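Search stories Search Go

The Bench at Canonden

The lease on the workshop ran out in November, and by then most of the shelves were already bare. The bench was left until last. It had come with the building and it was staying with the building, but everything on top of it had to go somewhere.

She started at the end nearest the door. Cables went in one tub, adapters in another. Half the cables belonged to things they had sold to Nilumgate years ago – she coiled them anyway and put a rubber band around each one.

"Keep or chuck?" he asked, holding up a cup.

"Is it clean?"

He looked into it and put it back down.

They had paid $1,600 for the first month's rent and thought it was a fortune. In the second year they shipped 200 orders from this room, all of them wrapped on the bench, with the tape always going missing under the paper. Her favourite colour of tape had been the green. He used to hide it from her.

At four o'clock they stopped for tea. There were 16 tubs by the wall and the bench looked no different. She wiped down one corner of it, then moved a spray bottle onto the part she had wiped.

"We could ask for another week," he said.

"We could."

He went to ring the landlord, and she sat on the floor and read the labels on the tubs. 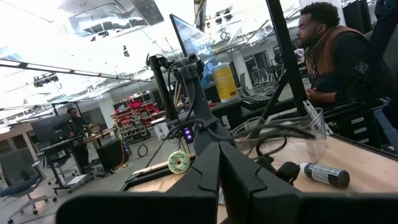
Okonkwo wrote that the tea break was the best part, and that any bench takes twice as long to clear as the rest of the room put together.

Contact | © Prorum Stories | Back to top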